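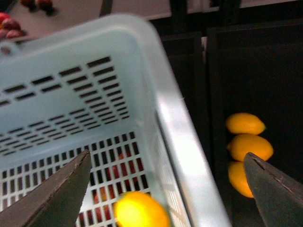 Citrus keeps far longer in the refrigerator than on the counter, and the main cause of loss in either place is moisture. A lemon stored in the open gives up water through the peel until the rind turns stiff and the juice yield drops. A lemon sealed in with standing water grows mold at the stem end. The goal is a middle condition: humid air, dry skin. For sorting and short-term holding, a plastic basket with rounded corners, such as the light blue one with the thick molded rim, is easier to wipe clean than woven material, and the rim gives a good grip when it is full.

Kitchen > Storage > Lemons and Other Citrus

We use cookies to remember your settings and measure traffic. By continuing to browse you accept our cookie policy.

Checking the fruit

Sort before storing. Press each lemon near the stem end with the thumb. Firm with slight give is good. A soft spot the size of a pea will spread, so use that lemon the same day or cut out the spot and juice the rest if the flesh is clean. Any fruit with visible green or white mold goes out, along with anything that was touching it and feels damp.

Weight is a better guide than color. Of two lemons the same size, the heavier holds more juice. Thick, pebbly skin is fine for zest but usually means less inside.

Washing

Do not wash until the day of use. If fruit arrives muddy, rinse it in cool water and dry it fully with a towel, then leave it on a rack for an hour before it goes into the refrigerator.

Wax on store lemons slows drying. To remove it for zesting, pour hot tap water over the fruit in a colander, scrub with a stiff vegetable brush, and dry. Dewaxed fruit should be used within 7 days.

Cold storage

Place whole lemons in a zip bag, press out most of the air, and set the bag in the crisper drawer. Open it once a week and wipe off any beads of water. Keep the bag away from the back wall of the refrigerator, where fruit can freeze – a frozen and thawed lemon is usable for juice only.

Cut halves go face down on a small plate under a cover, or in a lidded container. Trim the dried face before squeezing.

Freezing juice and zest

Strain juice into ice cube trays, freeze solid, then move the cubes to a freezer bag. A batch of 200 ml fills most of a small tray. Measure one well of the tray with a spoon and write the amount on the bag. Zest freezes well in a flat layer. Take it off before juicing, as a squeezed half is hard to grate.

Cleaning the container

Old juice and mold spores collect under the rim and in the corners. Wash with hot water and dish soap, using an old toothbrush for the corners, then rinse and air dry upside down. Do this between batches, and again whenever a spoiled fruit is found. Avoid scouring pads on plastic. Scratches hold residue and are hard to get clean later.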